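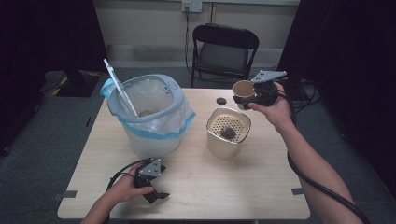
I finally read my renters policy. The whole thing, cover to cover, on a rainy evening with a highlighter and a bowl of popcorn, and I had such a good time that I have to write about it. (Yes, I know how that sounds!)

Some background. I've rented for nine years, the last four here on Mesitz Street, and in all that time my approach to insurance was to pay whatever the landlord's office told me to pay and forward the confirmation email. Then in June my upstairs neighbor, Eyerusalem Fikre, had a supply line go under her bathroom sink while she was at work. Her floor and her bedroom rug took the worst of it, along with two boxes of books she'd been meaning to shelve since she moved in. She was so calm about it that I asked her how, and she said, "I have a list." She had a list! Every single thing in that apartment, with a price and the year she got it.

So I went downstairs and dug out my own paperwork, and wow, did I have some surprises coming.

The first one was that I had actual cash value coverage on my belongings. I had seen those words on the front page for years and assumed they meant something good, because cash! What they mean in my policy is that the company pays what the thing is worth today, used, with all its years on it. My couch cost me $900 when I moved in. I don't want to think about what it's worth now, with the dog and everything. Replacement cost coverage pays toward buying a comparable new one, and switching to it adds $87 a year to my bill. I called the next morning and switched.

The man on the phone at Parnivar was so patient with me, by the way. I had a full page of questions and he took them in order and never once sighed. I asked what counts as water damage (a burst pipe, yes; a river coming in the front door, no, that's a separate flood policy). I asked whether my bike is covered when it's locked up outside the library. It is, minus the deductible. I asked whether my sister's keyboard is covered while it's living in my closet, and he had to put me on hold for that one. The answer was yes up to a limit, if I ask for it, and he walked me through where it's written. Page eleven, if you're curious. Yours will be somewhere else.

The second surprise was jewelry. I own exactly one good piece, my grandmother's ring, which was appraised at $2000, and my policy has a special theft limit on jewelry that is a good deal lower than that. I had no idea! You can list an item separately, which they call scheduling it, and then it's covered for the appraised amount. They wanted the appraisal to be recent, so I took the ring over to Berhe's on the corner and had it done again, and the jeweler cleaned it for me while I waited. I keep holding my hand up to the window to look at it.

Then came the list, and this is the part I'd push on everyone. I did mine one room at a time over a week. I used a plain spreadsheet -- item, where I bought it, year, price -- and took pictures of serial numbers with my phone. The kitchen took forever. I kept thinking it was a room full of small stuff, and then you add up the knives and the pans and the mixer and the good Dutch oven and it comes to $669 before you've even opened the pantry. My closet was worse, and I will not be publishing that number.

A few things I'd do differently if I were starting over. I'd open every drawer first, before typing anything, so I wasn't forever inserting rows. I'd search my email for receipts by store name, which I only thought of on day five. And I'd save the finished copy somewhere other than the laptop that's on the list -- mine is in my email and on a thumb drive at my sister's, next to where her keyboard ought to be.

Next up is the car policy, which I've had with Lokitz since college and have never once opened. I'm weirdly excited. There's a line on the bill called "medical payments" and I want to know whose medical and which payments. If any of you have been through yours lately, tell me in the comments what I should be asking when I call. I've got a fresh highlighter and the page of questions is already half full.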